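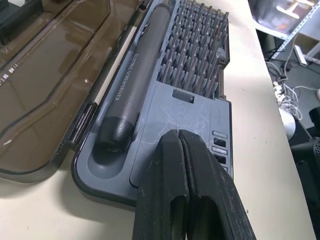

How to Request a Copy of a Police Report and Follow an Open Case in Vellberg County

Issued by the Office of Records and Public Inquiries. Revised in August.

Purpose of this guide

This guide explains how a member of the public may obtain a copy of a police report, ask about the progress of an investigation, and recover property that was taken into custody as evidence. It applies to incidents reported in Vellberg, Nurkel and Preda. Incidents in Fumness are handled by the Fumness Harbor Police, which keeps its own records and does not share a request form with this office.

The guide does not offer legal advice. Persons who have been charged with an offense, or who expect to be charged, should speak with an attorney before they request any document connected with the case.

Who may request a report

The following persons may request a full report:

The person who made the report to the police.
A person named in the report as a victim.
The parent or legal guardian of a victim who is a minor.
The spouse, adult child, parent or sibling of a victim who has died.
An attorney or insurer acting in writing for any of the above.

Any other person may request a public summary. The summary gives the type of incident, the block on which it took place, the time of the call and the current status of the case. Names of victims, witnesses and minors are removed before it is released.

Step 1. Find the case number

The officer who takes a report gives the reporting person a card with a case number on it. The number begins with a station code, followed by a dash and up to five digits. The station code for Vellberg is 807 and the code for Nurkel is 676. Preda reports carry the Vellberg code, as the Preda station closed its front desk and its records were moved.

If the card has been lost, the records counter can search by name and by the month of the incident. Please bring the street address where the incident took place. A search by name alone often returns several matches, and staff are not permitted to read out the details of other cases in order to narrow them down.

Step 2. Complete Form 95

Form 95 is available at the records counter and at the front desk of every public library in the county. Use black ink and print clearly. Section A asks for your own details. Section B asks for the case number and the type of document you need. Section C must be signed in front of a clerk or a notary.

Applicants often leave Section B incomplete. State whether you want the initial report, the supplementary reports, the property list, or all of these. A form that says only "everything" will be returned, as the records staff must log each document under its own heading.

Step 3. Prove your identity

Bring one current photo identification. A driver's license, passport or state identification card is accepted. Family members of a person who has died must also bring a document that shows the relationship, such as a birth or marriage certificate. Certified copies are accepted – photocopies made at home are not.

Attorneys and insurers must attach a letter of authority signed by the client. The letter should name the case and state the documents that may be released.

Step 4. Submit the request

Requests may be handed in at the records counter in Vellberg between 9 a.m. and 4 p.m. on working days. They may also be sent by mail. Mailed requests must be notarized and must include a stamped return envelope large enough for the documents.

The clerk will issue a receipt. Keep it until the documents have been received, and quote the receipt number in any later letter or telephone call.

Step 5. Check the property list

When officers remove items from a home, a business or a vehicle, they must write a property list. A copy of that list is part of the case file, and the owner of the items is entitled to see it. Read each entry with care before you sign for it.
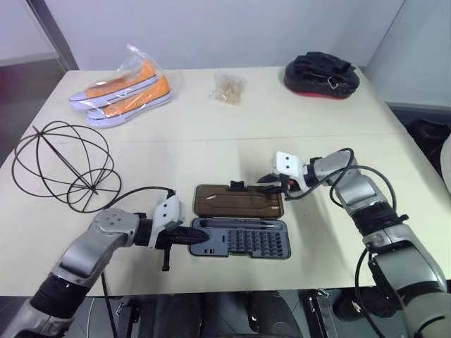

An entry on the property list should be exact enough that the item could be picked out by a person who has never seen it before. Entries such as "tools" or "box of items" are not sufficient, and the owner may ask for them to be rewritten. This matters most where a container and its contents were taken together. An open tool case lying on a white tabletop among scattered objects, for instance, calls for one entry for the case, further entries for what is inside it, and a separate entry for each of the objects lying loose. Where the contents have not been listed, the owner should say so in writing before the property is released, as a complaint made afterward is much harder to settle.

If you believe that an item is missing from the list, write to the property officer, Bleddyn Llewellyn, at the Vellberg station. Describe the item, say where it was kept, and attach a receipt or serial number if you have one.

Step 6. Ask about the status of the case

Victims and their close relatives may ask for a status letter once the initial report has been filed. The letter will say whether the case is open, suspended, referred to the prosecutor or closed. It will also give the name of the unit in charge.

Status letters do not discuss laboratory findings, the names of suspects or the content of witness statements. Investigators may choose to share some of this information in person, but they are under no duty to do so while the case remains open. Where a death is under investigation, the family is assigned a liaison officer, and all questions should go through that officer.

If the request is refused

A refusal must be given in writing and must state the ground on which it is based. The grounds used most often are an ongoing investigation, a court order sealing the file, and the protection of a minor. In many cases only part of the file is withheld, and the remainder can still be released.

An applicant may ask for a review. Send the refusal letter, the receipt and a short statement to the Office of Records and Public Inquiries. The review is carried out by 2 members of staff who did not handle the original request. If they uphold the refusal, the applicant may take the matter to the county court. Forms for that purpose are held by the court clerk and cannot be obtained from the police.

Correcting an error

Misspelled names, wrong addresses and incorrect dates can be corrected at the records counter on presentation of identification. A disagreement about what happened is treated differently. The original wording of the report is left in place, and the applicant's signed statement is attached to the file – it will then be included with every full copy released in the future.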